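Postcombe Makers Board > Grippers and End Effectors
Thread: Holanda hand-held vs. the Lostow, on knitwear

tostix_tinkerer
Posted 24 March 2019

Hi all, and sorry in advance, I do go on a bit. A few of you asked me back in February to report on the Holanda hand-held gripper once I'd had some proper time with it, and I've now spent a whole weekend picking up clothes with the thing, so you're getting the long version with coffee!

For anyone new, I'm comparing it with the Lostow, which I've used for a couple of years and still like very much. Both are two-finger, both are squeezed by hand, and both have the wide camera looking up along the fingers. I want one of them to be the tool I use for all my fabric demonstrations, and I'd like to stop switching between the two because the finger shapes don't match and it makes a mess of my recordings.

What I did, in order:

1. Pinch tests on a heavy sweater. I went for the ribbed edge first, because ribbing gives the tips a ridge to bite on. With the stock pads I lost it on 3 tries out of 30, and all three were when I got lazy and came in at a slant. You'll see the band of little red squares has smeared in this one. I was swinging my wrist much faster than I would for a real recording, and it's a fair picture of what a brisk move does to this camera indoors. 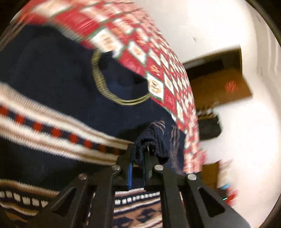
2. Folding. Bring the held edge over, lay it down, let go. The Holanda opens wide enough that the cloth drops off cleanly, and I had far fewer snags on the way out than I get with the Lostow, whose tips are a bit grabby on loose stitches.

3. Long sessions. My forearm gave up before the gripper did. The Lostow is lighter in the hand and I noticed it by Saturday evening.

So I'm leaning Holanda, but I'd love to hear from people who have put real hours on one.

---

mossybracket
Reply

Lovely write-up, thank you for taking the time! I'll be the grump though. I don't think ribbing is a hard test. Almost anything with rubbery tips will hold a ribbed hem. Try a thin T-shirt lying flat on a smooth table, where there's no ridge at all and you have to scoop. My Lostow does that nicely and the Holanda I borrowed kept pushing the shirt along ahead of it like a little snowplow.

Also, what shutter are you running? That much smear would bother me more than the grip does.

---

tostix_tinkerer
Reply

Grump away, that's what I posted for! You're right that I picked a friendly fabric to start with. Shutter was on auto, which I know, I know. I'll lock it and add a lamp next time.

On the scooping, I wonder if yours had the older, rounder tips. I did some thick, bunched holds as well, taking a big fold of the sweater body between the pads and leaving the rest hanging, and that's where I was most impressed. I could keep the grip fairly light and the fold stayed put while I moved over the bed. The picture is much crisper too, as I was going slowly, and you can make out the chain stitches in the tan stripe. Even the printing on the quilt is readable in places.

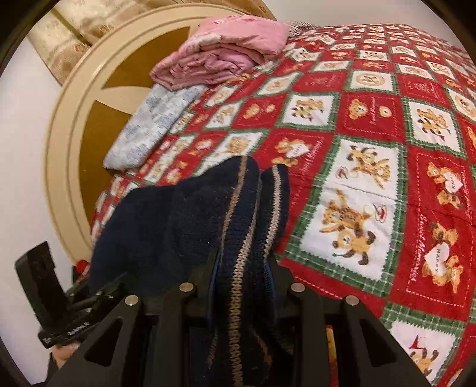

Thick fold of navy knit between the pads, over the patchwork-print quilt.

A word on the background, while I'm at it. I like a busy quilt for this kind of work. My tracking software hangs on to all those squares and bears very happily, and when I tried the same moves over a plain sheet it wandered off after 2 minutes.

---

quietservo
Reply

Been reading along and enjoying this. I have over 1,000 recorded grasps on a Holanda, mostly towels and kids' clothes, and I'd say you're both right. It's excellent on anything with body to it and only so-so on thin, flat stuff. What helped me was coming down with one finger touching first and letting the cloth bunch up against it before I closed. It feels clumsy for an afternoon and then your hand learns it.

I do disagree about the quilt, a little. Good for tracking, sure, but if you train on only that one bed you may find your arm gets muddled somewhere else. Swap the cover now and then. I learned that after a month of work on the same striped tablecloth, and I'm still a bit sore about it.

Check your pivot screws as well. Mine loosened with use and the tips stopped meeting squarely, and I blamed the pads for weeks.

---

mossybracket
Reply

One finger first, huh. I'll give that a go if I can borrow the Holanda again. I'm still not sold on the weight, and my wrists aren't getting any younger. But I'd happily watch a side by side on the same T-shirt, same table, same light, if Tostix is up for it.

---

tostix_tinkerer
Reply

I'm up for it! Thin T-shirt, kitchen table, shutter locked, both grippers, and I'll do the one-finger approach for half the tries and my old way for the rest. I'm going to tighten the screws before any of it. I'll put the results in this same thread so it all stays together, and if anybody has a spare set of the softer Lostow pads they'd part with, please send me a message.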